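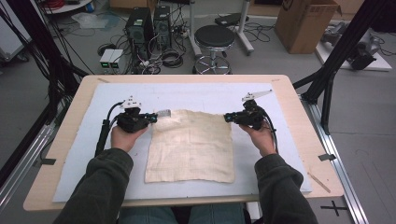

4.2 Collecting the cloth examples

Figure 3. Cloth task during collection. The operator holds one gripper in each hand; the cloth lies on a white foam board.

We recorded 522 examples of the cloth task with hand-held grippers and kept 400. The remainder were dropped after review by two of the authors, mostly for lost tracking. Earlier work from the Brarkum group treats data of this kind as a near substitute for teleoperation. We doubt that our own set supports so strong a claim.

A person who feels a corner slip will correct it before any camera shows the slip, and the learner receives the correction without its cause. In 17 of the kept examples, the reviewers could not agree on why the operator had regrasped. We left these in, and report results without them in Section 5.3.

Nor is it clear that more examples help. Training on 200 gave nearly the same score as training on all 400 (Table 2). One reading is that the task is easy. Another, which we think more likely, is that our operators had settled into the same few motions and the second half of the set added little.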